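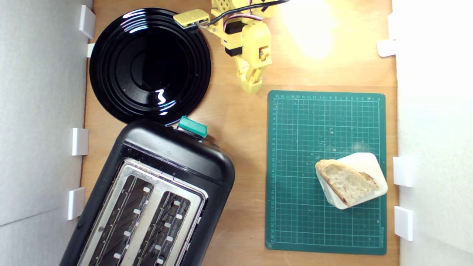
# Żak - toaster arm, data + build notes

Readme for the Żak arm and the recordings that go with it. Written fast, will tidy up in October maybe. If something is wrong tell Edmund.

## What it is

A small printed arm that moves a slice of bread between a plate and a toaster. Built in the shared workshop at Hilldale. Yellow printed parts, black servos, overhead camera, one PC that used to be somebody's office machine. Edmund Szulc did the arm and the wiring, Grażyna Marciniak did the recording script and most of the driving.

The controller firmware is our fork of Itent. Logging and playback is Fundia, which is just a folder of Python scripts with a name.

## What's in the box

- 1,647 runs recorded
- 1,261 kept after cleanup
- 201 of the kept ones held back for testing, don't train on these
- over 426 hand-written notes, in notes.csv, some of them useful

Each run is a folder: video from the top camera, joint angles as CSV, gripper open/close, and a meta.txt. Times in meta.txt are local. Sorry.

## Tasks

1. bread_in - slice from the small white plate into a slot
2. bread_out - slice from the slot to the big black plate
3. lever - push the lever down, no bread
4. free - just moving around, no goal

Most of it is bread_in. bread_out is thin, the arm kept grabbing crust and nothing else. lever is ok.

## Setup

Table is wood, white walls left and right. Cutting mat goes on the right side, small plate on top of the mat. Black plate top left, toaster below it, turned diagonal. Don't straighten the toaster!! The wrist can't reach the slots square on, we tried for a whole evening.

Toaster is NEVER plugged in. Cord is taped up under the table. The yellow parts are PLA and will go soft next to a hot element, also it's a shared workshop with a wood shop on the other side of the wall. If you copy this, same rule please.

## Running it

 python3 home.py
 python3 record.py --task bread_in
 python3 play.py runs/0001

Always home first. If the shoulder buzzes after homing, power off, lift the arm by hand to roughly straight up, try agian. If it still buzzes it's the second servo connector, push it in harder.

play.py has no collision check. Keep a hand on the switch.

## Known problems

- Light. There's a strong glare on the right of the table and the black plate throws reflections too. Exposure is locked in later runs but not the early ones, look for exp=auto in meta.txt.
- Crumbs. They pile up on the mat over a session. We brush it off between sessions, not between runs.
- Bread is real bread, so every slice is different, and it dries out. By the end of a night it is stiff and much easier to grip. Success rate goes up for that reason and no other.
- Gripper fingers were reprinted once, a bit longer. Old runs say grip=a, new ones grip=b. Don't mix them for anything where the reach matters.
- Gripper sags a little when holding a thick slice. Joint angles are the commanded ones, not measured, so you wont see it in the CSV.
- A few folders have video but a zero byte CSV. Loader skips them.

## Cleanup rules

Dropped a run if the camera froze, if a hand came in before the end, or if a servo reset. Failed grabs are kept and marked fail. Grażyna went through all of it, Edmund checked the ones she flagged.

## To do

- calibration file for the top camera
- print files for the b fingers, they are on the wrong laptop
- second toaster, a different shape
- cable clips on the upper arm

Last update 25 Sep 2019

Contact: Edmund Szulc, Hilldale workshop, bench by the back door | © 2019 Żak project | Back to top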